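4.2 How households learn to fold

When we began the Ullbridge interviews, we thought of folding as a small matter, something to ask about in the last few minutes once the washing machine and the clothesline had been covered. The people we talked with soon set us straight. Of the 338 households that took part, a good many spoke longer about folding than about any other part of the laundry, and they did so with real affection, often getting up in the middle of a sentence to fetch a towel and show us what they meant (we came to look forward to this, and learned to keep our notebooks off the table).

Most people told us they had learned from a mother, a grandmother or an aunt, and they could usually say which one. One woman in Naraswood kept two ways of folding a pillowcase, her own and her late mother-in-law's, and used the second only for the guest room. Izzati Harahap, who carried out most of the Naraswood visits, noted that couples who had lived together for more than 40 years still disagreed cheerfully about towels, and that the disagreement nearly always went back to the two houses they had grown up in.

T-shirts were a different story. Older people in our group had often not been taught to fold them at all, and had worked something out for themselves when their children were small. The lengthwise fold, in which one side of the shirt is brought over the rest before anything is done about the length (Figure 9), was the one we met most often, though the names for it varied from street to street. Some called it "the shop way," and several credited a summer job in a clothing store.

Figure 9. A T-shirt partway through folding, with a lengthwise fold to one side of the middle and the neckline opening to the right.

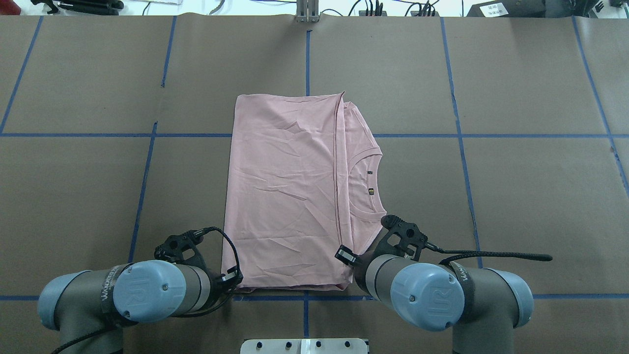

Younger people were more likely to have picked up their method from a roommate or a video, and they changed it more readily, sometimes after nothing more than a move to an apartment with shallower drawers. We will come back to drawers in the next section, as Liv Söderlund's measurements from the June visits have a good deal to add on that point.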